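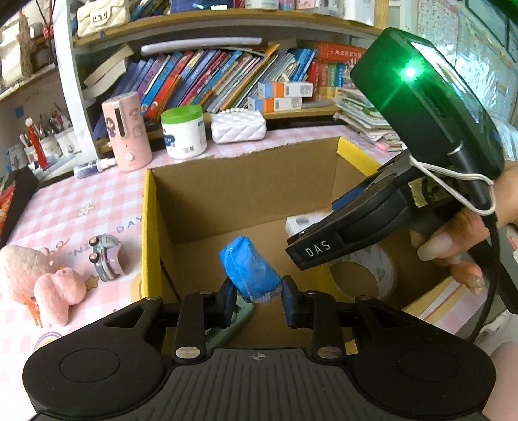 Why does bread dough rise?

Yeast feeds on the sugars in the dough and gives off carbon dioxide, and the stretchy network of gluten in the flour traps that gas in thousands of tiny bubbles.

Chapter 11
Yeast, Time and Temperature

If you have ever left a bowl of dough on the counter, gone off to do something else, and come back to find it pushing up against the towel, you already know how exciting this chapter is going to be! Flour, water, salt and a pinch of yeast go in, and a few hours later the whole thing is alive with bubbles (and smells wonderful).

Yeast is a single-celled fungus. The kind bakers use, Saccharomyces cerevisiae, is also used to brew beer, and for centuries many bakers got their yeast straight from the brewer next door. In the dough it breaks down simple sugars and produces carbon dioxide and alcohol. The alcohol mostly bakes off in the oven. The gas is what we want to hold on to.

Temperature changes everything. Fitriani Santoso, who ran the night shift at the Millholm bakery, kept a notebook on one white loaf recipe through a chilly October. On a warm night the dough was ready to shape well before midnight. On a cold one, with the same flour and the same yeast, she wrote: "Still asleep. So am I, nearly." We will come back to her notebook in Section 11.3, where you will plot her readings yourself and see how neatly they fall along a curve.

Slow dough has its own rewards. Give yeast and bacteria a long, cool night and they make acids and other compounds that a quick dough never gets around to, so the crumb tastes deeper and the crust browns beautifully. Try both and taste them side by side!

In this chapter you will learn
how yeast cells feed and multiply
what salt does to fermentation
how to read a dough by touch
why sourdough behaves differently from a dough made with packaged yeast

Before you start
Look back at the gluten drawings on page 157, and set up the two jars for Activity 11.1 today, as they need to stand overnight.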